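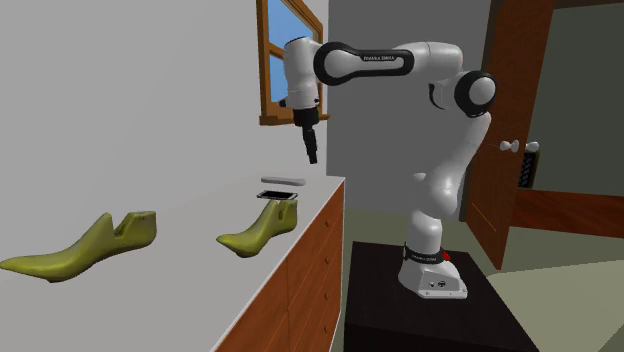 Fig. 1. Computer rendering of an arm reaching over a long countertop.

Kitchen Planning, Unit 6: Do the Old Layout Rules Hold Up?
Notes by Salma Shawky

Every planning manual I own repeats the work triangle. Draw a line from sink to stove to refrigerator and back again, keep the total within a set range, and the kitchen is said to be efficient. Ask where the range came from and the answers get vague. Most books cite another book.

The triangle assumes one cook making one meal. It has little to say about a household where two people cook at once, or where the microwave gets more use than the stove. It treats a trip to the refrigerator for milk the same as a trip to the sink with a pot of boiling pasta. I would rather carry the milk a long way than the pot a short one.

What we tried in November

Bhupendra Bansal and Zarmeena Tanoli kept cooking logs in two kitchens, the narrow one on Baloch Street and the open one at Arkudard. They wrote down 200 trips between work areas. Only 40 of those followed a side of the triangle. The rest were back and forth along the same piece of counter, or to the trash, which the triangle leaves out entirely.

Be careful with this. Two kitchens is a tiny sample, both people knew what the logs were for, and Bhupendra admits he stopped writing when the onions started to burn. The logs can't prove the triangle wrong. They do make me want better evidence before I move someone's plumbing for it.

Counter space

The other favorite claim is that more counter is always better. Sellers like this one for obvious reasons. In the Arkudard kitchen the far end of the counter held mail, a phone charger and a bread machine with no bread in it. Food was prepared on a stretch roughly 19 inches wide, next to the sink.

Before you recommend a longer counter, find out:
- which part is used now, and for what
- what sits on it all week
- whether the lighting reaches the far end
- if a tall or seated cook can work at that height

Planning software

Asif Shaikh will show Flivura next time. It gives each layout a score, and I have not been able to learn how the score is worked out. I moved a dishwasher so its door blocked the oven and the score went up. Use the program for drawing. Do your own judging.

For next time

Log one meal in your own kitchen, trash trips included. Bring the page as you wrote it, stains and all. Do not tidy the numbers.

Related items
Unit 5: Storage, Reach and Shelf Height
Unit 7: Lighting Over Work Surfaces
Humaira Tarar: Notes on Small Apartment Kitchens
Reading list: The Jotton House Plans
Blank cooking log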